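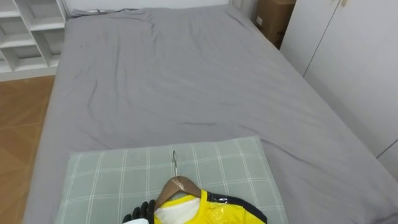

Monday, November 10, 2025

Workshop book, Cliravari angling club. Written by Stela J., please add your remarks under mine and sign.

Weather: wind from the west, grey, no frost yet. Water in the lower lake is still brown after the rain and I could not see the bottom peg at the landing stage.

Keepnets and landing nets

Said brought in the nets from the junior sessions. I went through them all on the long bench. Most are only dirty, but 3 have holes near the bottom ring where the mesh rubs on the stones. I mended two with the green twine and the third I have put away for parts, the ring is good but the mesh is stiff and it will take off scales. Please do not use it even for a small roach.

The dip tank was mixed fresh this morning. I wrote the date on the lid with the wax pencil because the marker washes off. Nets should stay in for the full time and then hang on the rail until they are completely dry, not on the fence where the cat from the mill goes.

Float making

I continued with the balsa bodies for the winter league. Last week I complained that the varnish stays soft. Hryhorii thought it was the cold, so I moved the drying board to the shelf above the heater and did one half of the batch there, the other half by the window as before. The heater half is hard, I can press my nail and leave no mark. The window half is still a little sticky at the tip. So he was right, but I want to see one more batch before I write it on the wall.

The paint is a different problem. The orange from the Tkachuk tin goes on too thick and makes a collar under the tip. I thinned a small amount in a jar lid and it was better, although now it needs two coats. Drahomíra says she always paints white first and then orange, and one coat is enough on white. I will try this on the next six.

Shotting test in the tall tube: the slim pattern takes more weight than I calculated. I think I measured the body before sanding and not after, my mistake. The table on page 78 of the old book is for the fat pattern only, do not use it for these.

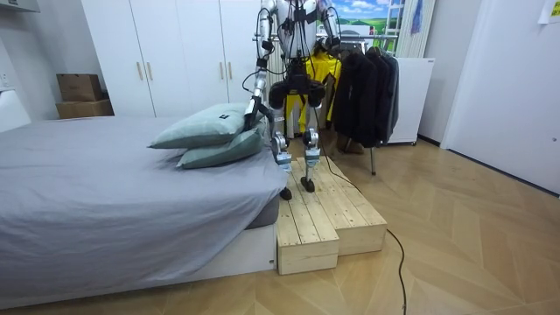
Stock pond count

Floor and Hryhorii netted the small stock pond on Saturday and gave me the sheet. Total is 1,052 fish, nearly all roach and small rudd, with a few tench. Last January the sheet says less, but it was made by another method (traps and not the seine), so I would not compare them directly. Floor noted that the tench were in good condition and the fins clean. Cormorants were seen twice from the east bank. The string lines over the shallow end have fallen down in one corner and we should put them up again before the fish are moved.

Question for Floor: did you measure all of the tench or only the first bucket? The column is empty from the middle of the page.

Aeration pump

The Gremley pump makes the knocking noise again. I opened it and cleaned the filter, which was full of leaf pieces, and changed the diaphragm for the last spare. It ran quietly for the afternoon on the bench. I have not put it back on the pond yet -- somebody should help me with the cable, it is heavy and I do not like to do it alone on the wet boards.

To order
Diaphragms for the pump, two at least
Green twine, thin
Hooks size 18, one box of 100
Clear varnish, same as before
Wax pencils

Remarks

The Pototia match on the river is still on, unless the level goes over the second mark on the bridge. Said looks at it every morning and will ring round.

Tank lid must be closed when you leave! I found it open again. -- D. M.

Only first bucket, sorry. I will bring my own notes on Thursday, I believe I have the rest there. -- Floor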